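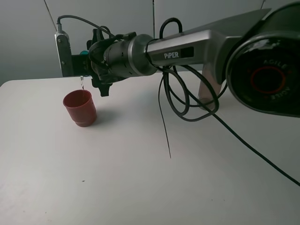
The Long Way to Drirkby

The bus leaves Flanthorpe at 5:40 in the morning and it does not wait. Eleven seats, most of them taken by people who have slept in this bus more nights than they'd admit. I get the one by the heater. It doesn't work until the second hill.

Night-shift towns run on routes like this. You don't see them on the map at the station — the 400 isn't printed there, never has been — but ask at the bakery counter and they'll tell you which corner to stand on. Twenty-six miles, nine stops, one of them just a mailbox.

Nadine Yammine has driven it for six winters. Thermos on the dash, radio low, a paper log she fills in at every stop with a pencil on a string. The log is up to 3763 runs. She started it when the county said there was no proof anyone rode.

"So I made proof," she says. Brakes for a dog. Goes on.

The county wanted the route gone twice. First time over fuel. Second time it was the ridership count, which came out at 1112 for the whole year, and which left out everybody who got on before six, becuase the counter clocked in at seven. Nadine's log had a different number. She brought it to the hearing in a grocery bag.

They kept the 400. Cut the Saturday run though, and people are still sore about it. The woman across the aisle cleans rooms at the Skistari lodge and works every Saturday from October on. She pays a cousin for the ride now. Gas money plus lunch.

Past Skistari the road gets bad. Gravel, then patched gravel, then a cattle grid that wakes up whoever was left sleeping. Elevation sign says 1154 feet and someone has added a smiley face in marker. Sun comes in sideways. Nobody pulls a shade, the shades are broken.

There's a stop at the Sivakumar orchard, where two pickers get off and one gets on going home. Short conversation at the door about a tire. Nadine holds the bus for it. A minute, maybe two. You couldn't do that in the city and I'm not sure you could do it here if the schedule was any tighter then it is.

What does a route like this cost? Depends who you ask and what they put in the column. The driver, the diesel, the insurance, sure. Nobody at the hearing had a line for the lodge going short on cleaners, or for a guy who gave up his license at 81 and still gets to the clinic on Thursday.

Drirkby at 6:52. Four minutes late. A parking lot, a closed diner, a bench with one good slat. Everybody off. Nadine sharpens the pencil with a pocket knife, writes down the time, turns the bus around.

The next hearing is in spring. She's already bought another notebook.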